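# The Bin by the Door

Ask anyone who plays at Zonton, the backyard-and-driveway badminton club, what piece of gear they'd replace first after a flood, and you expect to hear about rackets. Jaqueline Figueroa says the bin. She means the white plastic one with an oval handle on either side, and she means it!

I went over in February, when the outdoor nets are down and everyone is sorting equipment in the spare room, and I came home wanting to reorganize my whole garage. The system is wonderfully plain. Shuttlecocks get checked one at a time on a pale tabletop, skirt first, then the cork or foam head, and the good ones go in the bin. Players here like yellow for evening games — it holds up against a gray sky much longer than white does.
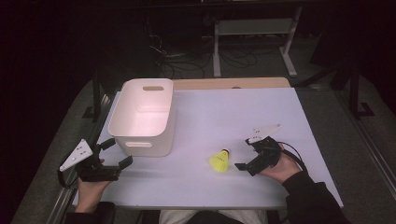
*A yellow shuttlecock on the sorting table, with the storage bin behind.*

Why a bin, when shuttlecocks come in perfectly good tubes? Akihiko Oshima has strong feelings about this. Tubes are fine for new ones, he told me, but once a skirt has taken a few smashes it flares a little unevenly, and forcing it back into a stack makes things worse. In an open bin the shuttlecocks can lie on their sides with nothing pressing on them. He keeps 18 in his at home and never piles them more than three deep.

Then there are the handles. I had never given a handle cutout much thought, but Liên Võ made me carry a loaded bin up the back steps with one hand while holding a rolled net in the other, and I was converted by the landing. A smooth rim helps too, especially on a cold morning when your fingers are stiff and you've got 60 feet of wet lawn to cross.

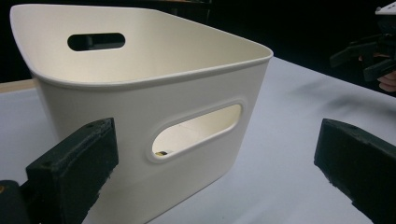

*Page last changed: February*

Other things end up in there, of course. Liên has fished out hair clips, a house key and a net hook she'd been hunting for since summer, so the bin gets tipped out and wiped with a damp cloth at the end of every month. Let it dry before anything goes back in.

If you're setting up your own, pick a bin with rounded corners inside, which are so much easier to wipe, and keep it away from the heater. Mahfuz Talukder, who is 58 and has been playing since grade school, stores his under the hall bench with the lid off and a towel folded next to it. Mine is now by the back door, with four yellow shuttlecocks in it and plenty of room for more.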